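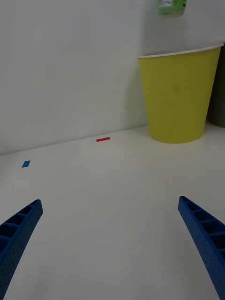 The visit comes at the right moment for both countries, according to the Tanddale Ministry of Foreign Affairs, which welcomed the arrival of the Prime Minister of Jumness in the capital and said that it expected the talks to give new weight to an old friendship.

The Prime Minister of Jumness is in Tanddale on an official visit at the invitation of the Head of Government. The delegation has 7 members, among them the ministers responsible for trade, transport and fisheries. It is the first visit at this level since the two governments agreed to reopen their embassies.

The two heads of government met in private before leading their delegations in a wider working session. The discussions covered trade, the movement of students and workers, and the shared management of the Yen River, which forms 399 kilometers of the border between the two countries.

At the close of the session, the two sides signed six agreements. The first renews the Yen River Treaty, which will now remain in force until 2041. The others deal with customs procedures, air services, the recognition of university degrees, inland fishing and mutual legal assistance. The customs agreement will be placed before both parliaments in April.

The Prime Minister also addressed a joint sitting of the National Assembly and the Senate. In that address, the Government of Jumness confirmed its support for Tanddale's request to join the Cidex regional partnership as a full member. Tanddale has held observer status in Cidex and has taken part in its meetings on river transport and border health.

The Head of Government thanked the people of Jumness for receiving over 2,041 families from the border districts during the floods – a gesture which, the Government of Tanddale noted, has not been forgotten.

An official dinner was given in honor of the visiting delegation. The joint statement, issued in both capitals on 24/02/2024, is available on request from the Press Office of the Ministry of Foreign Affairs.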